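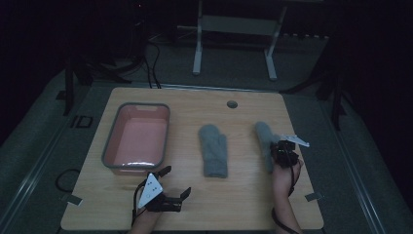
Open Day at the Akis Lab: Our Project Report

Why we went

Our project group had been reading about how robots learn to handle soft things since the start of the semester, and most of what we knew came from papers and short clips. In May the Akis lab held its open day, and Corina Cârstea, who teaches our course, got us on the list for the morning session. The plan was simple. We would watch the demonstrations, try whatever they let us try, and write up what we learned for the second half of our project.

I should say right away that I had a great time, and I'll try to keep that from taking over the report! The other half of our group (the half that likes hard numbers more than I do) made sure I wrote down the less exciting parts too.

Getting there and the introduction

The session started at 9:30. Radu Ardeleanu, the engineer who ran our part of the day, met us at the door and took us straight in. He gave a short talk about what the lab does. Their current project is called Riltero, and its goal is to collect a lot of good examples of people doing household tasks with hand-held grippers, so that a robot arm with the same kind of gripper can learn from them. No robot arm is needed while the examples are being made. A person holds one gripper in each hand and does the task through them, and everything gets recorded.

This was the part we had misunderstood from our reading. We had pictured someone steering a robot from a distance with a joystick or gloves. In the Riltero setup you are right there at the table, and the only thing between you and the object is the gripper. Radu said people get the hang of it much faster that way, and after trying it I believe him.

The task: mittens and a basin

The task for the open day was putting a pair of knitted gray mittens into a shallow plastic basin. It sounds like something a toddler could do, and with bare hands it is. With grippers it becomes a real puzzle, and that was the reason Radu picked it for visitors.

Wool is fuzzy and bends every way at once. A mitten lying flat on a table gives you almost nothing to grab. If you come down on the middle with the fingers open, they slide over the top. If you come in low from the side, you push the mitten along the wood. What worked best for our group was going for the cuff, where the knit is thicker, pressing down a little and closing slowly. You then lift, and the mitten hangs at some angle you didn't plan, and you carry it over to the basin and let go.

The thumb is a nuisance all by itself. It sticks out to the side, and on my first try I closed on the thumb and nothing else. The whole mitten swung around under the gripper like a bell. Radu told us to keep going and not start over, and his reason surprised me: a recording where something goes a bit wrong and the person fixes it can be more useful than a perfect one, as it shows the robot how to recover.

How the grippers are tracked

Each gripper has a white marker plate fixed on it. The plates are there so the system can tell where the gripper is and which way it is tilted. Radu asked us to keep the plates in view as much as we could, and this turned out to be harder than the picking. When you reach across yourself you naturally turn your wrist, and then the plate turns away.

There is a cable on each gripper too, and it runs back along your arm. I forgot about mine completely until I reached for the far end of the table and felt it pull. Radu's advice was to let the cable lie along the wrist and forearm and to leave some slack before starting. One of my classmates asked why they don't go wireless. He said they tried it on an earlier version and had trouble keeping the two hands in step with each other, so for now they accept the cables.

The table itself is plain pale wood with short strips of gray tape at the front corners. Plain is good here. A busy tablecloth would make it harder to pick out the edges of the object, and gray mittens on light wood show up clearly. We had a long talk in the group about whether that makes the task too easy for the robot later. Our notes on that are under "Questions we brought home."

What we did

Each of us got a turn of a few minutes, with Radu standing next to us. Akis had set a target of 60 usable recordings for the morning across all the visitor groups, and they finished with 59. So close! The last one was thrown out when a mitten got dragged off the table and the person bent down to get it. In total the open day gave them 244 recordings, counting the afternoon and the ones the staff made themselves before the doors opened.

A recording has to follow a few rules to be counted as usable:

Both grippers start open, with nothing in them.
The mittens start on the table, outside the basin.
You may use either hand, or both, for each mitten.
The recording ends when both mittens are in the basin and the grippers have let go.

I used my right hand for nearly everything and let the left one sit in front of the basin with its jaws open. Radu pointed out that this is what most right-handed visitors do. He asked me to try one round using the left hand on purpose, and it took me more than twice as long. My left hand kept closing too early.

The second demonstration

After our turns we watched a short replay on a robot arm made by Prodton. The arm had been trained on older Riltero recordings, with dish towels in place of mittens. It picked up a folded towel, stopped for a moment, shifted its grip and laid the towel down. I know a towel moving from one side of a table to the other isn't much to look at. But having just spent several minutes fighting with a mitten, I saw that little shift of the grip and knew exactly what it was for — somebody had done that with their own hand, and the arm had picked it up.

It missed on the second try, by the way. The fingers closed on air next to the towel. Radu left it running and it went back and got the towel on its own. We liked that he didn't cut the demo short.

Questions we brought home

How much does the table matter? If every recording is made on the same wood surface, will the arm be confused by a dark one? Radu said they change surfaces between sessions, but he couldn't tell us how many are enough.

How do you pick the objects? The mittens came from Avram, a small knitwear shop near the lab. We wondered whether a loosely knit pair would give very different results from a tight one. We would like to test this ourselves.

Do left-handed people's recordings help? There were only 2 left-handed people in our session, so we couldn't say anything from what we saw.

What we will change in our project

Our first plan was to use wooden blocks. After the visit we voted to switch to soft objects, starting with socks, which are cheap and easy to borrow from everyone in the group. We can't build tracked grippers in the time we have, so we'll use kitchen tongs and a phone on a stand above the table. We will copy the Akis rules for a usable recording almost word for word, and we'll add one of our own: every person does half of their turns with the weaker hand.

Corina has asked for a first set of trials by Monday. We have the tongs already, and we are still arguing over whose socks to use.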